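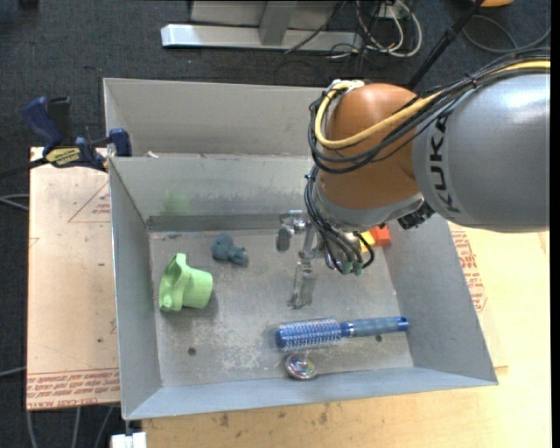 Part-time canteen assistant, Prerinance site, Kesusville

Ocampo Catering runs the staff canteens at 3 sites in and near Kesusville. We are looking for a part-time assistant to join the team at Prerinance, starting in August.

The canteen serves breakfast and lunch to up to 100 people a day. The menu changes weekly and everything except the bread is cooked on site.

What you will be doing

Setting up the counter and the hot drinks area before opening
Preparing salads, sandwiches and jacket potatoes
Serving and taking payment at the till
Clearing and wiping down tables
Washing up and putting away
Checking in deliveries and filling in the fridge temperature sheet

Hours and pay

You will work 25 hours a week over five mornings, 6.45 am to 11.45 am. There is no evening or weekend work. Pay is £281 a week before tax. Holiday is 28 days pro rata and you get a free meal on each shift. Uniform is provided but you will need your own black non-slip shoes.

What we ask for

Some experience in a kitchen, café or shop is useful. A Level 2 food hygiene certificate is needed within 3 months of starting, and we pay for the course. You should be able to stand for most of a shift and lift trays and boxes. Please tell us if you need any changes made to the job or the interview.

Getting here

The Clondex bus stops at the main gate, with the first one arriving at 6.20 am. Staff parking is free. Bikes can be left in the shelter behind reception.

How to apply

Send a CV or a short letter to the Ocampo office in Kesusville, or ask for an application form at the canteen counter before 2 pm. Say which job you are applying for and when you could start. We will ask for two references before making an offer. Interviews are held on site and include a short trial at the counter, which is paid.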